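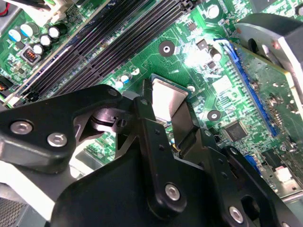

## Re: [trestis-users] Nightly verify on Fovdale takes too long

Replying inline. Trimmed the log.

> We run the Trestis verify pass on Fovdale at 02:00. It used to finish before the morning jobs. After the February update it runs into them, and the report lists 1623 files as "stale". None of them have changed. Is the checksum cache broken?

The cache is fine. The update changed the default for `compare_mtime` from seconds to nanoseconds. Your volume was restored from a Tedach archive, and Tedach stores whole seconds only, so every restored file now looks newer or older than its cache entry and gets read again in full.

Two ways out:

1. Set `compare_mtime = seconds` in the volume section. The global section is ignored for this key - a known bug, still open.
2. Leave the default and run `trestis recache --trust-size` once. It rewrites the entries without reading file contents.

I used the second on Quezada. Run time went from 153 minutes back to 50.

> Would more threads help? We are at the default.

Not on a single spinning disk. I tried it and it got slower.

> There are also 91 entries marked "orphan". Safe to drop?

Check them against the exclude list first. An entry turns orphan when its path is excluded after being cached, even if the file still exists. `trestis orphans --why` prints the rule that matched. 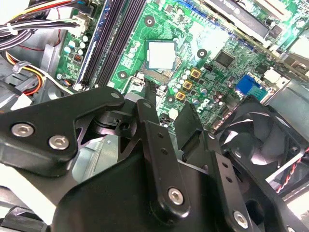

*Desktop with the case open, green motherboard.*

If you go with option 2, stop the 02:00 job first. Recache takes no lock in this release, and a verify started halfway through will write the old entries back.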